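Pemon Public Library
Saturday, August 7, 2021

1/ The Pemon Public Library is changing its loan rules for all adult and youth cardholders. This thread covers the main points. The full policy is posted at the Flomotby and Boonchu branches.

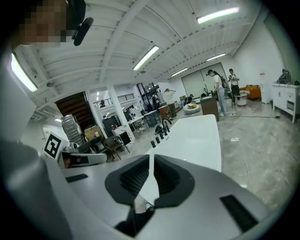

2/ The standard loan period for books is now 22 days. Films and music remain at 14 days. Items already checked out keep the due date printed on the receipt.

3/ Daily late fees have ended. Fees charged before February remain on the account and may be paid at any service desk or by mail.

4/ An item kept 72 days past its due date will be marked lost, and the replacement cost will be added to the account. The charge is removed when the item comes back in usable condition.

5/ Cardholders may have up to 100 items on loan at one time. Interlibrary loans count toward this limit and are still subject to the lending library's own due dates.

6/ Holds will stay on the pickup shelf for seven days. Patrons who need more time should call the branch before the hold expires. Holds cannot be moved between branches once they reach the shelf.

7/ The outdoor book drop at Boonchu is closed for repair. Please use the drop at Flomotby, on the parking lot side, or return items at the desk during open hours.

8/ School and daycare accounts are not affected. Teachers with cards issued through the Flurkberg district should continue to follow the terms in their account letter.

9/ Questions about a specific account cannot be answered on this page. Please contact your branch and have your card number ready.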